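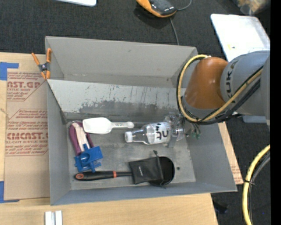 HOW-TO / FILM NIGHTS

How to run a backyard movie night without losing your mind

I've been putting on outdoor films at our place in Munska for a few summers now, and I still get asked how it all goes together. So I've written it down!

Pick the film first. Everything else hangs off that. Dark, moody films look terrible outside before full night, so if you've got little kids coming, go for something bright and colourful (cartoons, musicals, anything set on a beach). Check the running time too. I once put on a 3-hour epic and half the street was asleep on my lawn by interval.

Next, the screen. I started with a king-size bedsheet, ironed, pegged to the clothesline and weighted along the bottom hem with a length of dowel. It's fine! If there's a breeze, tie the bottom corners to tent pegs as well – a flapping screen makes everyone seasick. These days I use a Fadix pull-up, which cost me $593 on special and has been out in worse weather than it should have.

Set the projector up in daylight. Put it on something solid, square to the screen, and get your picture roughly straight before you touch the keystone setting. You'll do the focus again once it's dark. My favourite test is a page of subtitles, as blurry letters are much easier to spot than a blurry face.

Don't trust the projector's own speaker. I run a cable to a pair of old bookshelf speakers and put them either side of the screen, up on milk crates. Do a sound check from the back row, then go next door and listen from there too.

Play the first 2 minutes of the film all the way through on the afternoon of the show. The year we did The Flanumitz Affair I skipped this, and the disc had no English subtitles on it. Forty minutes of Rahimi Street trying to guess the plot.

Low chairs and rugs go at the front, proper chairs at the back. Leave an aisle for the toilet run and tape down any cable that crosses it. We usually start at 8.30 in January, a bit earlier by March.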